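Shared Dressing Tables Get Labeled Organizers at Lehtinen House

The student residence Lehtinen House has placed small desktop organizers on the shared dressing tables of its two upper floors, after many requests from the people who live there. The work was finished in September, and 39 residents now use the tables every morning.

Before this change, the makeup and creams were kept in open trays, and the trays were often full before the end of the first week. Residents wrote in the yearly survey that they lost time looking for their things, mostly between 7 and 8 in the morning. Some of them had started to carry everything back to their rooms in bags.

The house bought 18 organizers from Mirex, a small shop on Dakuver Street, and paid 687 dollars for all of them. The money came from the laundry machines. They were put together by the residents in one evening - the longest part was to agree on what each compartment should hold.
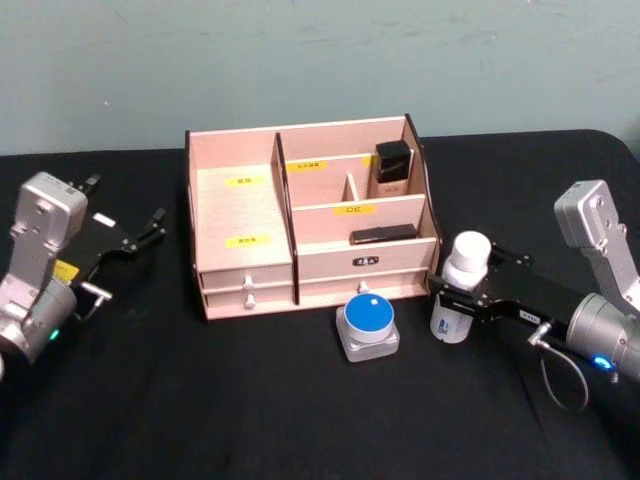
Each floor could choose its own labels, and several residents from China asked to write theirs in Chinese. On one of the pink wooden organizers, a yellow label on the middle tier says "口红", which means lipstick. The drawers with white knobs are for small items, such as hair clips and cotton pads. Larger jars can stay on the table in front, but they should be put away before the cleaning on the first morning of the month.

The residence office will ask for opinions again in the winter. If the answers are good, the ground floor will receive organizers too.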